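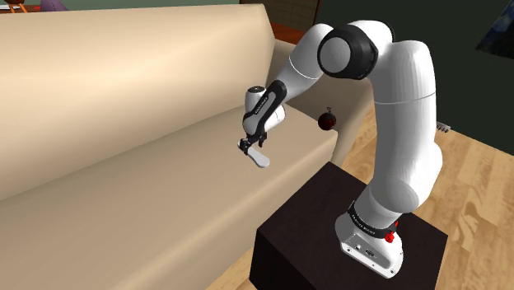 Comparing two gripper models in sim — am I fooling myself?
Posted by Hashini Herath, 20/06/2021

Hello all, long-time reader, first proper post. I've been teaching myself arm simulation in the evenings and I've reached the point where I have numbers and don't trust them.

The set-up is a Panda on a block next to a sofa, in one of the living room scenes that came with the pack I'm using. The job is simple enough on paper: reach over the armrest, get hold of a small round object, put it down on the seat cushion. I want to know which of two grippers to buy for the real arm at our makerspace (Tisgate, if anybody's local), so I'm running the same job with each of them and counting successes.

Gripper one is the standard parallel hand with the two white fingers. Gripper two is a softer three-finger thing whose model I got from a chap on another forum and tidied up myself, so treat it with suspicion. I call it the Grindach because that's what the folder was called when it arrived.

I ran 951 attempts with each. The parallel hand managed 302 and the Grindach managed 600. Nearly double! I was ready to put the order in, and then I watched a few runs back slowly and got cold feet. With the parallel hand the object often shoots off sideways the moment the fingers touch it, as if it were a wet bar of soap. With the Grindach it sometimes sticks to one finger and comes along for the ride, which my script happily marks as a success.

Things I've tried so far: more friction on the fingertips (better, then suddenly much worse), a slower close, and a lighter object. I've left the start pose alone, with the forearm out over the cushion and the fingers open and pointing down.

So is the soft gripper really better at this, or am I just measuring how badly I've set up the contacts? And is there a sensible way of finding out without buying both? I'm happy to put the config up if it helps.

Rasa Strazds

Hi Hashini, nice clear write-up. I'd say you're mostly measuring contacts at the moment, but it's fixable and you've already done the useful bit by watching the runs back.

Start with the soap problem. Two flat rigid fingers on a rigid sphere gives you a single contact point each side, and a point contact with ordinary sliding friction can't resist twist at all. The ball spins between the fingers, drifts off the centre line and gets squeezed out. A real fingertip pad squashes a bit and makes a patch. Look in your simulator for torsional friction (some call it spinning friction) and give it a small value, and rolling friction too if there's a setting. On mine both were at zero when I installed it and I lost a fortnight to that.

Next, check your closing force. If you're driving the fingers by position with a stiff gain, the solver will push as hard as it likes to reach fully closed, and the ball has to go somewhere. Cap the force at something the real hand can do. The maker's data sheet will have it. I'd also halve your physics time step for one batch and see whether the score moves. If it jumps a long way, none of your totals mean much yet.

The sticking sounds like the collision shape. If the finger meshes on the Grindach were imported as they are, many engines wrap a convex hull round them, and a curved finger turns into a fat wedge with its hollow filled in. The ball then ends up partly inside a shape you can't see. Turn on the collision view and have a look — it'll probably be ugly. Break each finger into a few boxes or capsules by hand. Dull job, takes an evening.

Then change what you count. Mine goes: lifted clear, still between the fingers after 2 seconds of holding, then a gentle shake of the wrist, then released, and at rest on the target at the end. I log each stage separately. A single pass or fail hid everything from me when I was comparing cameras for Aston (my own little project, long story) and I'd hate you to repeat it.

One more thing, from your picture: the ball is hanging in the air just in front of the armrest, a bit higher than the fingertips. If that's the spawn point and gravity is on, it's going to fall before the hand gets anywhere near, and you'll be grasping whatever's left after the bounce. Either hold it fixed until the fingers close or start it resting on a surface. Do it identically for both grippers, with the same random seeds, so attempt 40 is the same attempt 40 for each.

As for buying, I wouldn't go by the sim alone. Could you borrow either one for a weekend? Even a short go on the real arm would tell you whether your friction values are in the right county.

Asante_bench

just get the soft one, we've had ours since September and it picks up everything. sim is always wrong anyway

Hashini Herath

Thank you Rasa, that's so helpful. Torsional friction was zero, of course it was. And I turned on the collision view and the Grindach fingers look like three wedges of cheese, so that's my evening sorted!

The ball is at its spawn point there, yes, and I hadn't thought about it dropping. I think gravity comes on at the first step, so both grippers have been chasing it. I'll pin it until the fingers close and share the seeds between the two.

@Asante_bench, good to know, does yours cope with small round things? That's the bit I care about. Ours will mostly be handling bearings and the odd ping-pong ball for open days.

Asante_bench

not tried bearings. tennis balls fine. grease might be a problem

Rasa Strazds

Grease will be a problem for either of them, I'd think. Hashini, do put the config up when you've redone the fingers and I'll run a batch on my machine with a different solver. If we get the same order with both, I'd start to believe it.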